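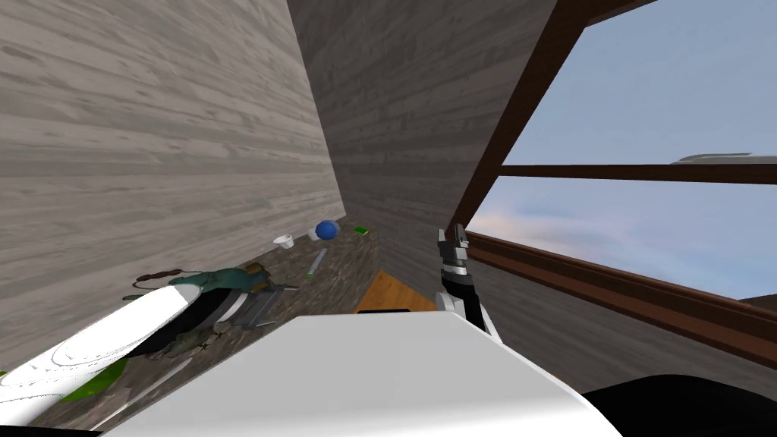 Miracle cancer cures and viral patient appeals: your questions

Updated 2025-11-30

Readers keep sending us the same posts about sick strangers and the teas, oils and powders that supposedly saved them. Hadiza Bassey and Danjuma Edet answer the questions that come up most.

Is Trikier a cancer treatment?
We have seen no reason to think so. The seller calls it a "cell tonic," a phrase that can mean anything you like. We asked for trial results in April and got a folder of thank-you notes.

But the page has a survivor on it. Doesn't that count?
It counts as a story. The man named on the page, Babatunde Okonkwo, told us he had surgery and chemotherapy before he ever opened a bottle. The page leaves out both. We're glad he is well. We don't see how the bottle gets the credit.

They say the recipe goes back to 1947. Surely it would have been found out by now?
Plenty of useless things are old. We asked who wrote the recipe down and where the paper is kept. The seller, Adebayo Fashola, said it was "in the family." He didn't offer to show it to us.

What about the 2000 patients they mention?
We would like to meet them. A number with no names, no hospital and no dates behind it is just a number. Ask how many people took the stuff, how many got worse, and who was keeping track.

Can I take it alongside my regular treatment?
Ask your oncologist or pharmacist first, and bring the label. Some herbal products interfere with cancer drugs. "Natural" on the front of the box tells you nothing about that.

A friend shared an appeal for a mother who needs money for treatment. How do I know it's real?
Often you can't tell from the post. Search for the photo to see if it has appeared under another name. Call the hospital's billing office on a number you found yourself and ask if you can pay toward the bill directly. Some will say no for privacy reasons, and that alone doesn't prove a scam. Be more careful when the account belongs to a "cousin" or the deadline is always tonight.

Isn't it cruel to question a sick person?
We hear this a lot, mostly from people running the appeals. Families who really need help usually understand the question.

Did a company pay you to write this?
No. Nnamdi Adebisi, who edits this section, turns down supplement ads, including one from Brillix that ran to seven pages.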